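Folding shirts for a living, with a gripper in each hand

I popped into Workwood on Wednesday to see what all the fuss was about. The firm has started teaching its Kikon folding machines from people's own movements, and that has changed the working day for the laundry staff quite a bit. Ten of them have come off the pressing line (all still on the payroll, I asked!) and now fold with hand-held grippers, a lot of it on ordinary beds in ordinary rooms.

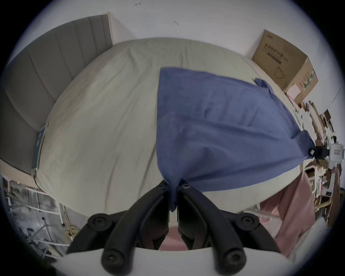
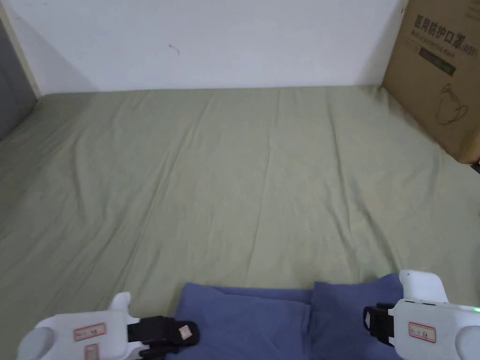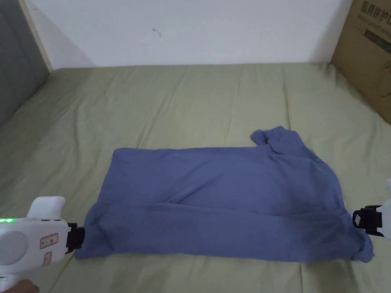

Blue cloth, green sheet, and a pair of jaws where your fingers would normally be.

The target is 85 folds a shift, and the team has logged 2857 so far. I had a go myself and was hopeless – you lose all the feel in your fingertips, and my sleeves kept wandering off on their own. The staff say the first week is maddening and then your wrists sort of get it. They like sitting down more and being away from the steam. What they don't like is the pay, still set at the old line rate, and they'd love a straight answer on what happens once the machines can manage a shirt by themselves. Workwood told me the folding work is safe until December and that retraining places at Stultier are being discussed. Talks with the staff carry on next month.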